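4 Setting Up Storage Locations

Flolard Stock keeps every item count against a location. Complete this section before you import any items. Items imported without a location are placed in HOLDING and cannot be picked until they are moved.

4.1 Before you start

You need an account with the Supervisor role, a printed floor plan of the stockroom, and a label printer that has passed the test print in Section 3. The standard license allows 2,031 active locations. Archived locations do not count toward this limit.

4.2 Create a zone

1. Open Setup, then Locations.
2. Select New Zone.
3. Enter a zone code of 2 letters. The code cannot be changed after the first stock movement.
4. Select the zone type: Shelf, Floor, Bench or Bin.
5. Select Save. The zone appears in the left column with a gray dot. The dot turns green when the zone has at least one location.

Note: Zone codes are not case sensitive. The system stores "ab" and "AB" as the same code.

4.3 Add bin locations

Use the Bin type for open containers that hold one item number at a time. A bin can stand on a table, a cart or a shelf. The system tracks the bin and ignores what it is standing on, so a bin may be moved within its zone without a stock movement.
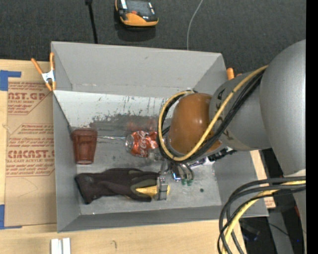 Figure 4-2. Open bin on a tabletop.

1. Select the zone, then Add Locations.
2. Enter the first and last bin numbers. The range may contain up to 600 bins. For larger zones, repeat this step.
3. Enter the maximum quantity per bin, or leave the field blank for no limit.
4. Select Preview and check the list against the floor plan.
5. Select Create.

Caution: Create cannot be undone as a batch. Bins made in error must be archived one at a time.

4.4 Print and attach labels

1. Select the new bins and choose Print Labels.
2. Clean and dry the outside wall of each bin.
3. Attach the label to the wall that faces the aisle - not to the base, where stock will cover it.
4. Scan each label once. The status changes from New to Ready.

If a scan returns error 774, the label belongs to an archived location. Discard the label and print it again from the active list.

4.5 Import from Drorar

Location lists exported from Drorar can be loaded directly. Save the export as a CSV file with the header row in place, then select Import on the Locations page. Drorar aisle codes longer than 2 letters are rejected and listed in the import report. Correct them in the file and import again - rows already accepted are skipped.

Continue with Section 5, Items and Units.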